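Home | Past Issues | Classes | Supply Swap | Contact

We use cookies to remember your preferences and count visits. Accept | Manage settings

The Tedcombe Textile Letter
29 July 2026

In praise of the folding table

If you came by the Clendgate room this month you'll have noticed that we finally have a proper folding table, and I could not be happier about it! For years we sorted the donated cloth on our knees, on chair backs, on top of the cutting mats (sorry, quilters), and half of it went back on the shelf more creased than it arrived. Now there's a big flat white top, a plain wall behind it and decent soft light, and you can really look at a color before you decide where it lives.

The purples have been my favorite. We had a whole sack of dark ones come in from Jirkard, the kind that look black until you get them up against something white, and then you see plum and eggplant and a sort of inky violet all sitting in the same pile. I spent a very contented evening with them.

A few things I've picked up along the way. Smooth the cloth with the flat of your hand before the first fold, working from the middle out. Fold in half 2 times for small pieces, and leave the bigger lengths for rolling. Dark cotton shows lint terribly, so wipe the table down between colors. And please don't stack anything with a fold that hasn't been pressed down, it springs open the moment you turn your back and takes its neighbors with it.

Small pieces go in the shallow drawers, anything longer than your arm goes on the rail. The labels are still in pencil while we argue over whether teal is a blue. 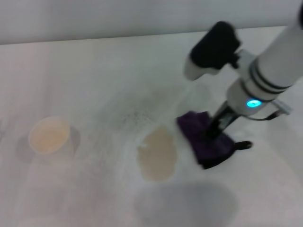

Neusa Toledo wrote in to say she rolls everything, even the small squares, and that her dark linens from Guimarães have gone through two winters in a drawer without a single hard crease. She puts a strip of old sheeting inside each roll and swears by it. I'm going to try it on the plums!

The next sorting evening will be in the Clendgate room as usual, and we'll be starting on the greens. Bring a lint brush if you have one.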